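Winter flea market at Plostville, 20 January 2019

So I finally made it to the indoor flea market in the old Mulcahy mill, after four years of saying I would. I left Plestberg at an hour I don't want to talk about, paid my 4 dollars at the door and walked straight into the smell of fried onions. Good start!

It's bigger than I expected. The woman at the desk told me they had 88 sellers in, spread over two floors, and the upstairs is where you want to be (downstairs is mostly phone cases and socks). I spent far too long with Zofia Rutkowska, who sells old kitchen scales and has opinions on every one of them. She wanted 15 dollars for a green one from Ilow with its weights still in the tray. I dithered, went for a coffee, came back – gone. Serves me right.

There was also a walnut sideboard marked 3,850 dollars, with a man standing next to it looking hopeful. He was still there when I left.

Parking is free behind the mill but it's all mud, so wear boots. Bring cash too, small bills if you can, and eat before noon or the pierogi line will swallow your whole lunch hour. The shoe and clothing tables are along the back wall upstairs, and the prices drop a lot after two.

The next one is in February and I'm going back with a bigger bag. If you see a green scale, it's mine!

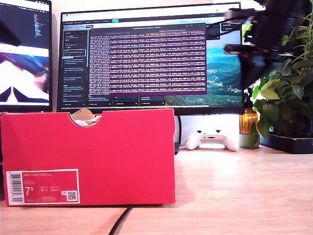 Red shoebox, Nike by the look of the label, size on the label 7.5.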